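21 July 2025
Posted by Hatice Tekin

Re: Hotel block for the November meeting

Thanks to everyone who wrote back, on the list and off it. I have left the relevant part of Recep's message in so that people who deleted it can follow.

> On the hotel question, Recep Yalçınkaya wrote:
> I don't see why the society should hold a room block at all.
> Last time we signed for rooms we had to chase people for weeks,
> and half of them had booked somewhere cheaper on their own.
> Give people the address of the hall, tell them which tram stop
> to use, and let them sort themselves out. If the hotel wants a
> deposit that we can't get back, that should settle it.
> I would also like to know what happens to late arrivals. The
> evening train gets in after the desk closes at the smaller
> places.

I agree with some of this. The chasing was a nuisance and I did most of it. The trouble with leaving people to themselves is that there is a trade fair in town the same week, and the smaller places fill up early. Those of us who live here won't notice, but members coming from abroad will.

What I have now is two offers. The first is from the Uçar, which is a short walk from the hall. They want a deposit of 400 for the block, not refundable, and any rooms we don't fill by the end of the month before are charged to us. Breakfast is included. The second is from a chain hotel further out, on the tram line. They ask for no deposit and will simply hold the rate, which is 130 a night for a single, until a fortnight before. Breakfast is extra. Their desk is open all night, which answers Recep's point about the train.

I prefer the second. It costs the society nothing if people don't come, and members book and pay directly, so I don't have to handle anyone's card details. The tram runs late enough for the dinner on the first evening, and I have checked the winter timetable, or at least the draft of it.

Cengiz Dağdelen asked whether the rate can be had for an extra night by people who want to stay on. Yes, one night either side, on the same terms. He also asked about sharing. A twin costs slightly more than a single and both names have to be on the booking. Please arrange sharing among yourselves. I am not going to match people up again.

On written terms, I have asked both hotels to put everything in an email, including what they do when they are overbooked. General statements about service are no use to us if someone turns up at midnight and there is no room.
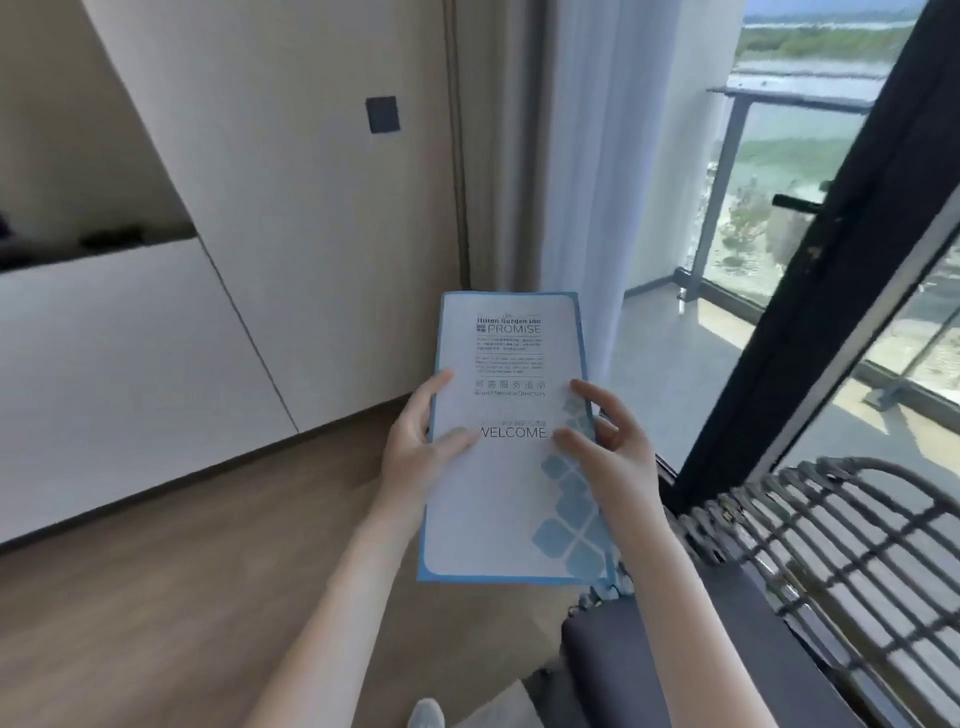

Sachiko Tanabe replied off the list that she would take the chain hotel too, but that the rate should be confirmed as including the city tax, as she was once charged it separately at the desk and could not claim it back from her department. I have added that to my questions and will post the answer.

If you need a ground-floor or step-free room, write to me directly before the block opens, as the rate code won't let you choose the room type.

Janaína Holanda is still dealing with the hall and the lunches, so please don't send her hotel questions.

Unless there are strong objections I will accept the second offer at the end of next week and send out the code.

Hatice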